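Unit 4 - Wash chemistry and mechanics in small loads

Read before the September lab. Problems 1 to 3 are due at the start of the session. Corrections to Virgilio Sebastian.

## 4.1 The four factors

Soil removal in water is usually treated as the product of four inputs: chemical action, mechanical action, temperature, and time. The inputs trade against each other. A lower temperature can be offset by a longer cycle, and weak agitation can be offset in part by more detergent. The trade has limits. Below its melting range a fatty soil behaves as a solid, and extra time has little effect on it.

Water is sometimes listed as a fifth factor. In this unit it is treated as the carrier for the other four, and its volume enters through the bath ratio.

## 4.2 Bath ratio

The bath ratio is liters of water per kilogram of dry textile. For a dry load *m* and a water volume *V*:

> R = V / m

A load of 1.5 kg in 12 liters gives R = 8. The same load in 18 liters gives R = 12. A high ratio dilutes the detergent and reduces contact between fabric surfaces. A low ratio keeps the concentration up but leaves more suspended soil per liter, which raises the risk of redeposition.

Weigh the load dry. Cotton takes up a large mass of water and a wet weight can't be used in the formula.

## 4.3 Surfactants and builders

- **Anionic surfactants** lift particulate soil and carry a negative charge. Calcium and magnesium ions reduce their effect.
- **Nonionic surfactants** are less sensitive to hardness and work well on oily soil at low temperature.
- **Builders** bind or exchange hardness ions. Zeolite and citrate are the two we use in the lab.
- **Enzymes** act on protein, starch, or fat. Most laundry enzymes lose activity quickly at 80 °C, so a hot cycle needs a separate warm soak first.

Dose by water hardness and soil level. For the lab, hardness is given as 135 mg/L calcium carbonate and is not to be remeasured.

## 4.4 Mechanical action

In a horizontal drum the load is lifted and dropped, and the energy per turn depends on drum diameter. In a vertical tub the water does most of the work, driven by a pulsator or an agitator. Overfilling either type restricts movement and lowers the mechanical input - the usual cause of poor results in small units.

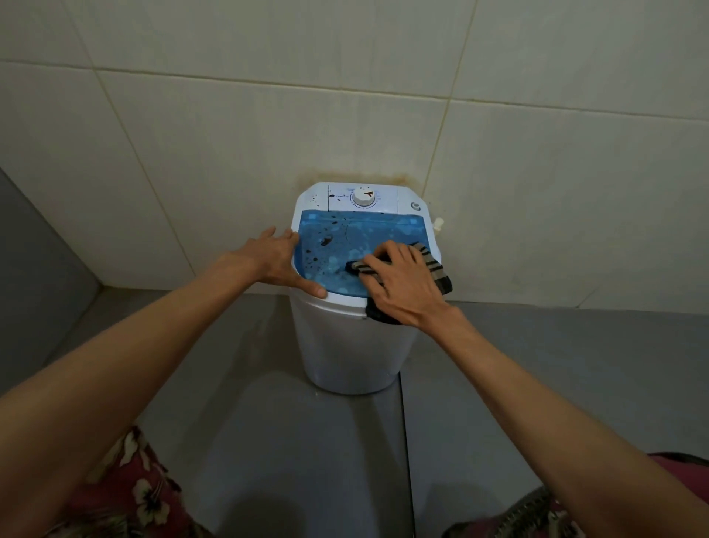

## 4.5 Rinsing

Each rinse is a dilution step. If the load retains a volume *r* after draining and is refilled to a total volume *V*, the fraction of dissolved detergent remaining after *n* rinses is:

> F = (r / V)^n

With r = 3 liters and V = 12 liters, one rinse leaves 25 percent and two leave 6.25 percent. Spinning between rinses reduces *r* and is more effective than adding water. The model assumes complete mixing and ignores surfactant adsorbed on the fiber.

## Problems

1. Find R for 2 kg of cotton in 15 liters.
2. For r = 2 liters and V = 12 liters, find the smallest *n* that gives F below 1 percent.
3. Explain why adding detergent doesn't correct for an overfilled tub.

Valtteri Ahonen holds office hours in room 511. Bring your worked steps.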